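Robot arm takes on computer repair at Wendeck open day

More than 200 people came through the Wendeck workshop on Friday to see a robot arm working on the inside of a desktop computer.

The open day was the first since the repair and recycling business moved into its new building in April. The doors opened at 10 am, and the processor demonstration drew the biggest crowd.

Visitors stood behind a low rail while the arm worked over an open Dell machine. A processor is a small square part that sits in a socket on the main board, and it has to be lined up carefully before the lever is closed. 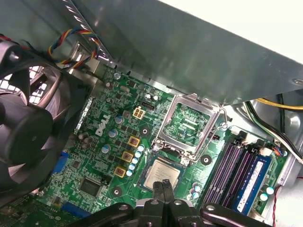 Why processors

Yamuna Iyengar, who runs the robot program at Wendeck, said the company had picked the job on purpose.

"Anyone can see what a screw is doing," she said. "With a processor you have very little room, and the fans and cables get in your way."

Wendeck handles 1000 used desktops a month. Staff take most of them apart by hand, and old thermal paste has to be cleaned off any processor that will be sold again.

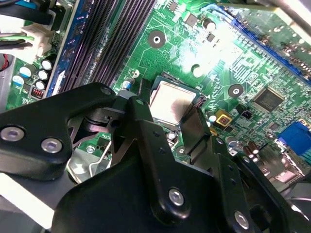
Ms Iyengar said the arm would not be put on regular work this year. The team wants it to manage 300 processor changes in a row first – a target set with Josanar, the firm that supplies the control software.

Technician Baptiste Fleury took questions between runs. Most were about speed, he said, and a few were about jobs. 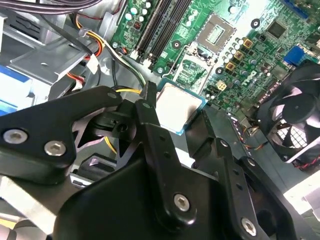 He told one group that he could still change a processor faster himself, and that he expected to be doing so for a while yet.

A second open day is planned for spring. Entry will be free, but school groups are asked to book ahead with Tiruwork Dinsa at the front desk.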